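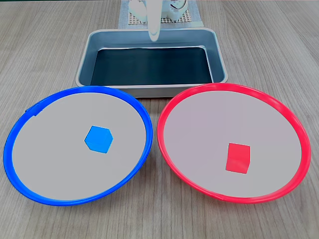
4. What people wrote to the council

I'll admit I went into the Bonby bypass letters expecting to be bored. I'd read plenty of planning objections before, and most of them borrow from one another so heavily that you can guess the second paragraph from the first. The council's archive held 300 letters on the road plan, and the Vikix consultation site had another 400 comments. I read all of them, the letters first and then the online ones, and then the letters again when I realized I'd been coding "traffic" much too broadly (more on that in a minute).

My first pass put anything with a car in it under traffic. That lumped together a man who wanted a faster drive to work and a woman who wanted trucks kept off the street outside her daughter's school, and those two people were on opposite sides of the vote! So I split the code into travel time, safety and noise, and went back to the start. It cost me most of September, but the picture got a lot clearer.

Safety came up mainly in letters from the older streets near the market. Noise came from Pollard, the village that would have had the new road running behind its back gardens. Travel time was mostly an online worry. I don't want to make too much of that last point, since the Vikix form asked people how they got to work right before the comment box, and I think a question like that puts the commute in your head before you've typed a word.

Tài Chu coded a separate batch of 80 letters without seeing my labels, and we sat down afterward to compare. We mostly disagreed over sarcasm. One writer thanked the council for its "generous gift of a view," and I had that as support for the road until Tài read it out loud to me. We settled those cases by talking them through, and where we couldn't settle one we left it marked as unclear and kept it out of the tables.

Something I hadn't planned to look at was who people were writing to. Plenty of letters were addressed to the whole council, but the angrier ones tended to name the ward member, even when that member had already come out against the road. Öztürkmen's account of local blame helps here, I think: people aim at the official they can picture meeting at the grocery store, and who holds the actual power comes second. I'd only add that in Bonby the warm letters did the same thing. Supporters of the road wrote to their ward member too, often by first name, and a few of them asked after the family before getting to the point.

I've kept spelling and punctuation as I found them in the quotations that follow in the appendix. Street names are gone, and so is anything about a job or an illness that would let a neighbor work out who was writing.

Figure 3. Bowls with blue and red-pink rims beside a metal tray; a small blue cube in the blue-rimmed bowl. 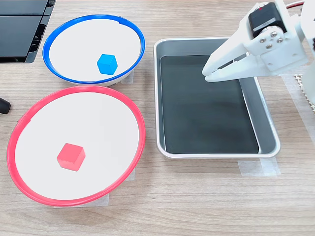
4.1 Form letters

Every road fight has them, and I kept them in. Bonby had 3 templates going around, two against the bypass and one for it. I counted a letter as a form letter if the opening and the closing matched a template, whatever came between. A lot of people had crossed out the middle and written their own, sometimes running over onto the back of the page, and those handwritten parts were coded the same way as everything else.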